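Small backpacks for starting nursery — what size and what about clips?
Forum: Bags and Luggage > Children's

stesine_mum
June 10, 1999
My youngest starts nursery in October and needs a bag of her own. The list says a change of clothes, a drink, a snack box and a folder for paintings. The folder is the trouble. Most of the small rucksacks in Calteck are too short for it. Has anyone found one that takes a folder and still fits a three year old?

redkettle
We had the Morelli one for both of ours. It takes the folder if you bend it slightly. The zip went on the first after 11 months, the second is still going.

branari_dad
Don't buy for the folder. Buy for the child. A bag that takes a flat folder will hang down to the backs of her knees and she will hand it to you at the gate. Ours carries the folder in her hand and the rest goes on her back.

stesine_mum
She would leave the folder on the bus.

branari_dad
Then you carry the folder. You will be carrying most of it anyway.

twoleftgloves
I disagree with that. Mine was told from the start that the bag was his job, folder included, and he managed it. It was a bit big for the first term. He grew.

Look at the straps more than the size. If they are set wide they slide off narrow shoulders whatever you do. A chest strap helps, but check she can undo it herself.

redkettle
Seconded on the straps. Also get a bright colour. Every peg at ours had a navy bag on it.

pennyfarthing13
What does anyone think about soft toys fixed to the bag? My sister says they get filthy and catch on things. My son won't go anywhere without his.

branari_dad
Your sister is right. Ours was shut in a car door twice.

twoleftgloves
Depends where it sits. Hanging off a zip pull on a long cord, yes, it catches on everything. Up against the side it's no bother, and it gives them something to find the bag by before they can read their name.

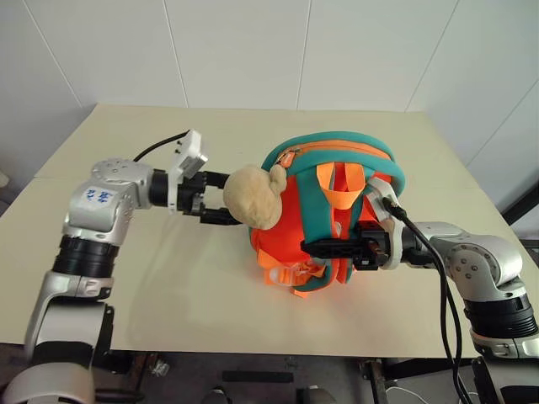 I would still give it a pull before you buy, to see how firmly it's held. If it comes off, it can go in the wash in a pillowcase. If it's sewn on you are down to a damp cloth, and pale fur shows everything. Orange is a good colour for a bag, by the way — easy to spot in a heap.

pennyfarthing13
Thanks. His is on a clip so I'll shorten it and see.

stesine_mum
Went into Branari at the weekend and tried three on her. The only one she would wear was yellow and doesn't take the folder. I bought it.

branari_dad
Good.

redkettle
Write her name inside the flap as well as on the label. Labels come off.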